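Suture pad bench, Gatbridge annex
Saturday, February 16, 2019

Carrying on with the closure work on the Clivel pads. Today's questions: does the new pad batch hold thread without tearing, and how much tail do we need to leave at the first knot.

Pads came out of the Estmont box, lower shelf. Stored flat this time. The ones kept on edge through the winter had taken a curve, and the cut would not sit closed even before any tension was put on it. Logged the curved ones as scrap for cutting practice.

Cut made with a fresh blade, single pass, no undermining. Red fluid applied along the line. Too much of it makes the thread hard to follow where it enters the pad, so I have gone down to a single drop from the fine dropper and a wipe on either side. Black braided suture throughout, cut to 55 cm from the spool.

Bite distance is the thing to watch. On a soft pad it is tempting to go close to the edge, and the edge then rolls under when the throw comes down. Working figure for now is 4 mm from the edge, same depth both sides. The Theodorakopoulos sheet gives a wider bite but was written for a thicker pad and I do not think it carries over.

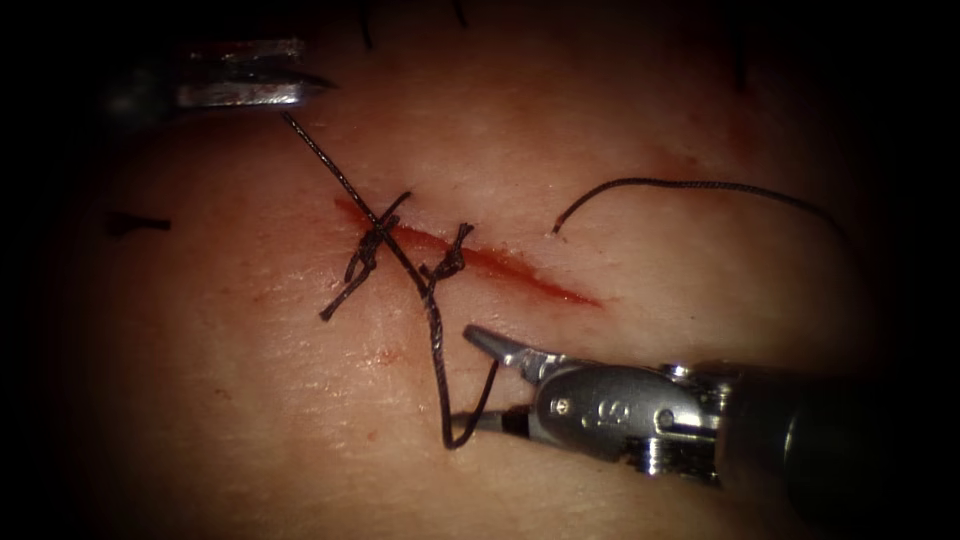 Left part of the line being closed, right part still open. Thread held between the two instruments.

Notes on thread handling. The strand should leave the wound in the direction of the next throw. If it leaves backwards it has to be swung over the knot, and the braid catches on whatever tail is already there. Short working end, long standing end, and decide which is which before the first wrap. I lost 15 minutes in the morning to a pair of ends that had swapped sides between throws, which gave a granny knot that slid as soon as it was loaded. Cut it out and started again on a fresh length.

Tail length: 22 mm left before trimming is comfortable. Less than that and the end pulls back through the wrap. More and it lies in the fluid, picks it up and drags it over the clean part of the pad. 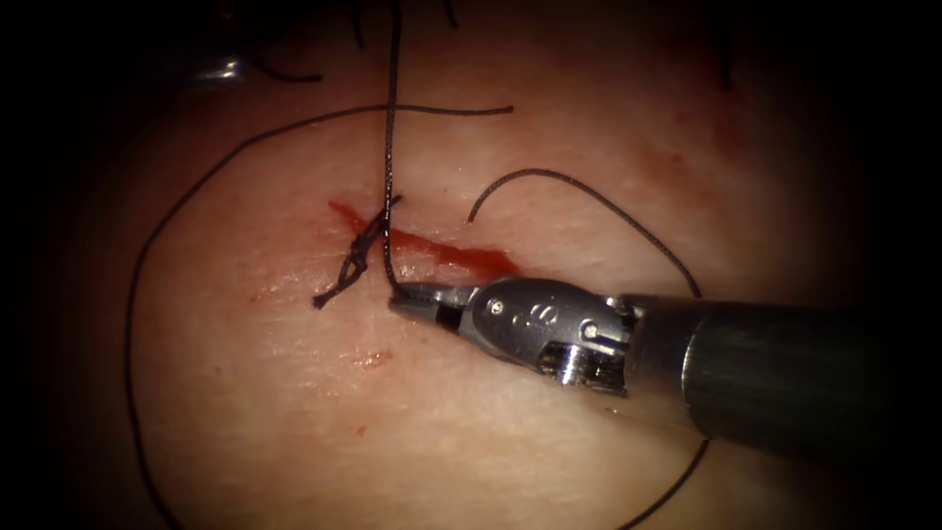

Slack is the other problem. A long loop lying on the pad does no harm until the next throw is tightened, at which point it can run under the knot and get tied in. Take up the loop first, lay it to the side away from the open end, then pull down. Pull flat to the pad. Lifting while tightening stacks the throws and leaves a lump that stands proud of the cut and cannot be seated afterward.

Batch check on the pad material: pull test on an offcut with the same thread, same bite. Surface skin gave before the layer under it, with a clean split toward the cut. The old batch tore ragged. I would call the new one usable for knots but would not trust it for a running stitch under real tension until it has been tried on a full length.

Spool count in the drawer is 103 including the opened one. Next order goes in for April.

To do:
- second pull test at a wider bite
- repeat the first knot with the shorter thread and compare seating
- mark the pad lot on the bag, the label is coming off
- replace the fine dropper, tip is clogging
- wipe down and return the scrap pads to the bin under the bench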